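Repair Belongs in the Lending Budget

Equipment libraries report on acquisition and circulation. Neither figure describes the condition of the stock. A library that buys 70 items a year and can keep half of them in service is shrinking, whatever its catalog says.

The Kincaid lending room is a typical case. Its catalog lists 361 items, from projectors to soil augers. At the October stocktake, 145 of them were marked "limited use," a category with no definition in the room's own manual. In practice it covers everything from a missing strap to a cracked housing. A borrower cannot tell which from the listing, and the desk staff often can't either. Grellia uses four condition codes, each tied to a specific action and a deadline. The codes take a minute to assign at return. I think every lending room should adopt something similar before it buys another item.

The usual objection is cost. Labor for inspection has to come from somewhere, and grants tend to pay for objects. That is a fair description of how grants work, but it doesn't change the arithmetic. An item that goes back on the shelf with a loose clamp will be borrowed again, fail during use, and come back in worse shape. The room then pays for a replacement and for the borrower's lost afternoon, though only the first of these shows up in the accounts.

A second objection is that borrowers should report faults. Some do. Most return forms ask a single yes/no question about damage, placed after the signature line. Femum moved that question to the top of its form and replaced it with a short checklist by type of equipment. The change required no software and no new staff.

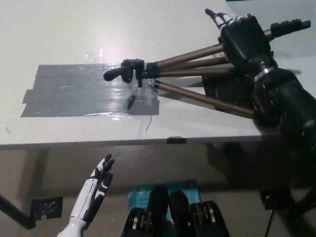

Spare parts are the harder problem. Lending rooms buy whatever is on sale, so a shelf of 11 similar items may need 11 different sets of screws, feet and knobs. Skurkstead limits itself to two models per category and keeps retired units for parts. Its selection is narrower as a result, and borrowers who want a particular model have to look elsewhere. I consider that an acceptable loss. A room should set aside a fixed share of its purchase budget for parts and bench time, and publish the share next to the circulation figures.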